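Slide 4. Okay, so this is where I own up to the state of our shared bench at Orar before we did anything about it. Everybody's small stuff lived in one drawer, and I mean everybody's – Kekeli's screws, Nazma's labels, my dead pens. If you wanted a hex key you bought a new one!

(Pause, let people laugh or not.)

So Kobina said, let's make an organizer out of plywood. Slots and tabs, no glue, open compartments so you can see what's in there and grab it. I was not sold. I wanted lids. I lost that one and I'm glad, because I know myself and I'd never have put a lid back on.

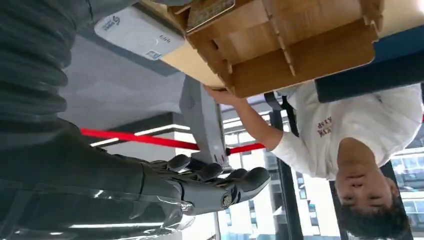

The other thing I fought about was where it should go. I kept pushing for the shelf by the door, and Mohammed-Awal kept saying no, put it where your hands already are. He was right, annoyingly. We moved it in April and I stopped walking across the room for a pencil.

Mention the joints here: cut one test corner first and push it together before you cut the rest. We skipped that on the first try and had to do every panel over.

Next slide, the Pusance version – ask if anyone has questions about the plywood before clicking.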